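Solance Small Grants, Equipment Stream
Progress report, second period
Submitted by Hsiu-ying Tse for the Verkevdale bench automation project

You asked at the last review for less optimism and more arm. I have tried to comply.

Where we stand

The arm works. It worked in the first period too, in the sense that it moved when told to and mostly stopped when told to. What it didn't do was close its fingers in the place we believed its fingers to be. Most of this period went into that gap, and most of the money into the one person patient enough to chase it, Emmanuel Mutiso, whose hours are in the budget table under "setup" because your form has no line for "suspicion."

The trouble was the tool offset, the distance between the wrist flange and the point where the fingers meet. We had taken ours from the drawing that came with the gripper. The drawing describes a very nice gripper, slightly shorter than the one we own. Emmanuel measured the real one, entered the real number, and the arm stopped pressing small parts into the table like a man stubbing out a cigarette.

We then repeated the job in the simulated cell, which had inherited the same wrong number. I mention this because the first report described the simulator as "an independent check." It was independent in the way that a photocopy is independent. The offset is now kept in one file, both cells read it, and changing it takes two people. Yen-ting Cheng wrote the rule and was the first to be stopped by it.

The simulated cell

Our first version of the virtual cell was lit like a dental office. Every part was easy to find, and the software found them all, and then fell apart on the actual bench, where the overhead tubes are old and the camera is cheap. Yen-ting has since turned the lights down and the grain up. Detection scores dropped at once, and I would ask the panel to read that drop as good news. The low-light setting has been our default since August.
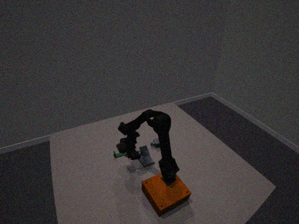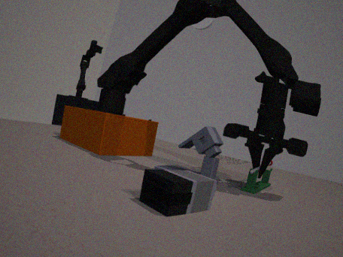

Renders from the dim version of the simulated cell, with the gripper down at the small parts.

The remaining argument is about shadows. Shahram Kazemi holds that ours are too soft and teach the software bad habits. Yen-ting holds that Shahram should look at the bench at four in the afternoon. Both positions are recorded in the project log at greater length than I would have chosen. We will settle it with a hard-shadow set in the next period, at no added cost beyond my patience.

Care of the real arm

We now have a maintenance sheet, taped inside the cabinet door where people will see it. Before each run, the operator homes the arm, checks the finger screws, and touches off on the reference pin. The touch-off result gets written down even when it is boring. Of the 304 runs logged this period, 17 were stopped by the operator. Loose finger screws led the list, followed by a cable that had worked its way under the elbow cover, and one case entered simply as "lunch."

Thread locker took care of the screws. The cable has been rerouted with a longer loop at the elbow and a clamp that Virgil Grecu made from scrap in the Vosville shop. The proper clamp, ordered through Serrano, is still on its way and has been since before the last report. Virgil's has held so well that I may not fit the other one when it comes.

We also replaced the wrist seal, which had begun to weep a little grease. The job is listed in the manual as taking up to two hours. It took a day, most of it spent looking for the spacer that sits behind the seal and had stayed stuck to the old one. The sheet now has a line about the spacer.

Spending

We are under on parts and over on hours, and I would like permission to move the difference across. The spare gripper motor in the original plan can wait. A second set of fingers can't, as the current pair has worn unevenly and Emmanuel is already correcting for it in his head.

Next period

Fit the new fingers and measure them ourselves. Run the hard-shadow set. Move the touch-off log from paper to the shared drive, which Virgil opposes. The revised budget table is attached, and I'd be grateful for a decision on the transfer before we order the fingers.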